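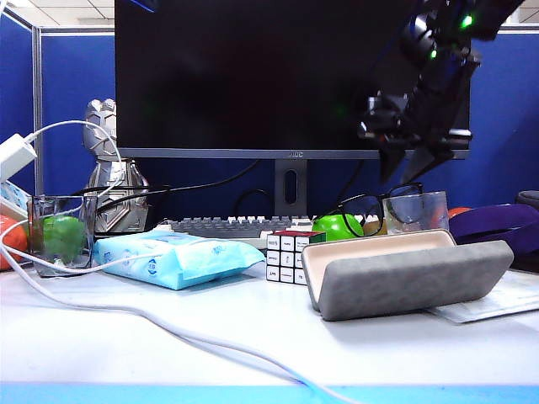 Whitlock Desk Guide, issue 6, page 349

## 4.2 Cleaning the desk and the monitor

Please do this work with the monitor turned off. On a dark screen the dust is easier to see.

1. Move the small things away from the keyboard: apple, cube, papers, eyeglass case.
2. Close the eyeglass case before you carry it. An open lid can bend at the hinge.
3. Pull the keyboard forward and clean behind it, up to the foot of the monitor stand.
4. Take one wipe from the package and close the package again at once, or the rest become dry.
5. Wipe the white surface from the back to the front. Finish with the blue front edge.
6. Let the surface dry before any paper is put back.

**Caution:** Do not use the desk wipes on the screen or on eyeglasses. Use a dry, soft cloth.

**Note:** The opening in the neck of the stand is for cables. Pass them through it one by one and do not pull hard.

Stains on the fabric partitions are treated in section 4.3. For new wipes, write to Bianca Anghel.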